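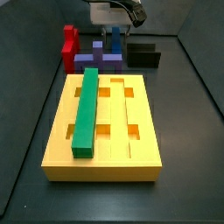 ## Flamau slot-together block set: a fair go, with reservations

I don't trust toys that are sold to adults as "fidget-friendly construction". I've bought two of them over the years and both ended up in a charity bag. So when the Flamau set came up at the shop in Ivonbridge with a bit knocked off, I bought it mainly to find out whether there was anything to it besides the colours.

The idea is simple enough. You get a thick yellow block as a base, with a long groove in the top and six rectangular openings in two rows, and then a handful of pieces in green, blue and purple that go in, on or across it. The leaflet gives you patterns to follow, easy ones first. After that you're on your own.

### The base

The base is the best thing in the set. It's big, it sits flat, and it didn't creep across my desk when I leaned on it, which the last one did constantly. The faces are smooth and the corners are tidy.

My complaint is the groove. It's the same yellow as everything around it, and under a ceiling light one side of it more or less vanishes. You find it by the thin shadow down the other side. The openings are easier to make out because their inner walls look orange when the light falls right, but the groove is the part you use most and I kept setting bars down beside it. A bar lying on top of the block hides a surprising amount too. Put the green one down lengthwise and you've half covered two of the openings you might want next.

A darker colour inside the groove would have sorted this. I'd be amazed if it cost them much.

### The bars

They look good, I'll give them that. Strong flat colours, straight edges, square ends. The blue is my favourite and the one I'd judge the set by. It's a proper long squared-off bar with crisp corners, and it's bright enough to spot under a pile of post.

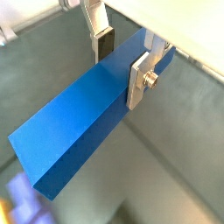 *The blue bar, with the faint row of notches along its lower edge.*

Those notches bother me. They're small and evenly spaced, and the leaflet doesn't mention them at all. I first took them for a grip, but they're too shallow to feel like much under a thumb. They could be left over from how the bar is made. If they do have a job I haven't found it, and at this price I'd like to be told.

The box claims 1,000 combinations. I have my doubts. If you count turning a bar end for end as a new combination then perhaps, but I'd run out of arrangements that felt different to me in 40 minutes. The website goes further and talks about 3,097 "stable builds", with no list, so make of that what you like.

### Compared with the Holst

The obvious rival is the Holst set, which I borrowed for a week last June. The Holst has more pieces and a lid. Its base is thinner and it slid about, and the pieces are all one dull colour, so following a pattern from the leaflet was a chore. For looks and for sheer solidity the Flamau wins. For value I'd still lean towards the Holst, and the lid matters more than you'd think if you have to put everything away before tea.

The Flamau has no lid, and no tray or bag either. The cardboard box it comes in tore on Monday, and everything now lives in a drawer with the batteries.

### Would I buy it again?

At full price, no. With the discount, probably, and I'd be happier giving it to someone who likes lining things up than keeping it for myself. Very young children might struggle to find the groove for the reason above, and I'd want better storage before handing it to anyone who loses things.

Spare bars are sold separately in packs of 5 through the Sandadbridge branch, but they come in mixed colours and you can't pick. I asked whether I could have all blue and was told no.

**Score:** three out of five. Four if they colour the groove.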